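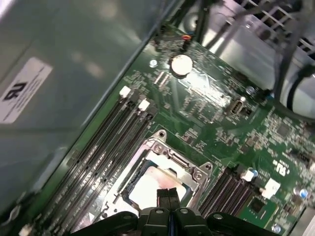

Ticket 284 — Kalteck player drops out during Palamarchuk season two
Status: open, waiting on customer. Opened January 2026. The customer streams the sci-fi series Palamarchuk through the Omton app on a Kalteck media PC. Playback stops partway into every season two episode and returns to the title menu. Season one plays to the end. They first blamed the hardware and had the case open before contacting us, down to the green motherboard with the processor in its metal bracket. We asked them to leave the processor where it is and close the case. Other services play without trouble on the same machine.

Steps tried by customer
Restarted the PC and the modem. Signed out of Omton and back in. Reinstalled the app. Dropped the picture quality to the lowest setting. No change with any of these.

First reply from support
Asked for the app version, the episode and the time it stopped. Customer says episode 5 is the worst and goes back to the menu some 30 seconds after the opening titles. Subtitles were on. Audio was set to the commentary track, which the customer had picked in August for season one and never changed.

Test on our side
Same app version, same episode, standard audio: played through. Switched to commentary and it dropped to the menu just after the titles. Tried again with subtitles off, same result. Season two was listed with a commentary track but the file behind it is only the length of the titles. The player reaches the end of the audio and treats the episode as finished.

Workaround sent
Open any season two episode, press the audio button, choose English (standard), then go back and start from the beginning. The app remembers the last track, so this has to be done once per profile. Clearing the watch history is not needed and would lose the customer's place in Clesomov — they are partway through that as well and asked us not to touch it.

Notes
Passed to the catalogue team to have the commentary option taken off season two until the full files arrive. Error code in the log is 4,000, the general one, so searching on it won't help. Customer to confirm episode 5 plays with standard audio. Leave open until they reply.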